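Hodarero Kitchen Pack review: two months of collecting demos in a simulated kitchen

I've been using the Hodarero Kitchen Pack since January to gather demonstrations for a pick-and-place policy, and I've got opinions (sorry in advance to Bahman Mazandarani, who talked me into buying it and will have to hear them all again). 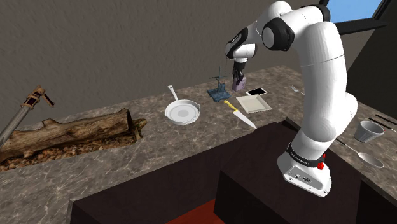

What you get

The pack is a set of simulated kitchens with a white arm on a cabinet base, a pile of objects and a recorder that saves every run as a tidy episode. It shuffles the bench for you between runs, and it is not shy about it! One reset will hand you a frying pan, a knife and a fork, which is fair enough for a kitchen, and then a big old log on a bed of wood chips beside them. I love this. My last dataset was all mugs on bare benches and the policy fell over the minute it met anything else.

Recording

You can drive the arm with a keyboard, a game controller or a 3D mouse. Skip the keyboard. My demos with it were so jerky that I binned the lot and started over with the controller, and after that I was getting through 61 keepers on a good evening. I'm at 2179 episodes now, with another 382 sitting in a reject folder I keep meaning to go through. Most of those are me letting go of a block too early.

Small blocks are the best place to start. The two-fingered gripper lines up nicely over them from straight above, and you learn the controls quickly. Cutlery lying flat is much harder - I still miss spoons.

Gripes

The camera view is my main one. The default angle lets the arm fill up a huge part of the picture, so anything along the back of the bench can end up behind it. You can move the view, but it goes back to the default whenever you load a new kitchen. Maddening.

Labels are also a bit of a mess. You type the task description yourself, there's no spell check, and I found 14 versions of "pick up the block" in my own files. Export to our training setup at Vedville was painless, though, colour and depth both.

Worth it?

For me, yes. I tried Harnlow's free kitchens first and they're fine for learning the ropes, but the clutter is much tamer. Four stars, and I'd give it the fifth if the camera stayed where I put it.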